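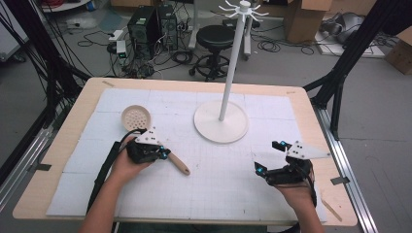
I have now hung up a slotted spoon more often than anyone in my family, living or dead, and I include the great-aunt who ran a canteen.

It started in December, when the Werard people put up a notice asking for steady hands. I have fairly steady hands and a fairly empty diary, so I went along to Lomska, sat through a short talk about cables, and was strapped into a pair of grippers. The idea is simple enough. You do a household chore wearing a robot's hands in place of your own, everything you do gets recorded, and later an actual robot is supposed to do the same chore by having paid attention to you. My chore is the spoon. Pick it up, get it onto one of the hooks on the white stand, let go, step back. I was told it would take me an afternoon to get the hang of it, and they meant it kindly.

The first thing you lose is your fingers. You still have them, of course, but they are busy working the thing, and what meets the spoon is two black pads that open and close and do nothing else. You can't feel whether you have the handle by its middle or by its last hopeful inch. A round handle rolls. A round handle on a flat mat rolls with what I can only call intent -- and then you are chasing it across the grid with both hands like somebody trying to catch a mouse in oven gloves.

The second thing you lose is the habit of being quick. My early goes were all thrown out for being too clever. I would flick the spoon over, catch it higher up and hook it in one move, and feel rather pleased, and the reply from behind the screen would be "slower, please, and don't show off". A robot can't learn a flick, apparently. It wants to see the approach, the grip, the lift and the hook as four dull things in a row.

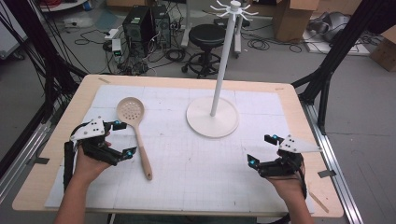
So I got dull. By my second week I was so dull they asked me to do 200 in a sitting, and I did, with a sandwich in the middle. The rules, for anyone tempted:

Both hands start low and apart.
The spoon goes down somewhere different each time, and you don't get to choose the easy spot.
If you drop it, carry on and pick it up. They like those.
No talking to the spoon.

That third one surprised me. I had assumed a dropped spoon was a spoiled go, and I was apologising for each of them, but the ones where it goes wrong and you put it right are kept with special care in a folder called Bivside, after what or whom I never found out. I have contributed generously to Bivside.

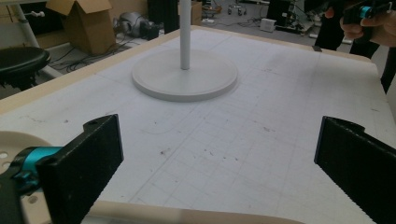

The stand, from the gripper's side of things.

My running total is 793. There is a wall chart, and I am second on it, behind somebody who signs as Öztürkmen and who, I am told, hangs spoons left-handed for variety. I have tried left-handed. It went straight to Bivside.

As for the pupil, I did get to watch it have a turn. It came down over the handle very slowly, stopped, thought about it, backed off two inches and came down again, and I recognised that little back-off at once as mine. I do it when I'm not sure of the grip. I hadn't known I did it until I saw it done by a machine, which then missed the hook.

They have asked whether I'd like to move on to mugs next month. I've said yes, provided somebody else washes them.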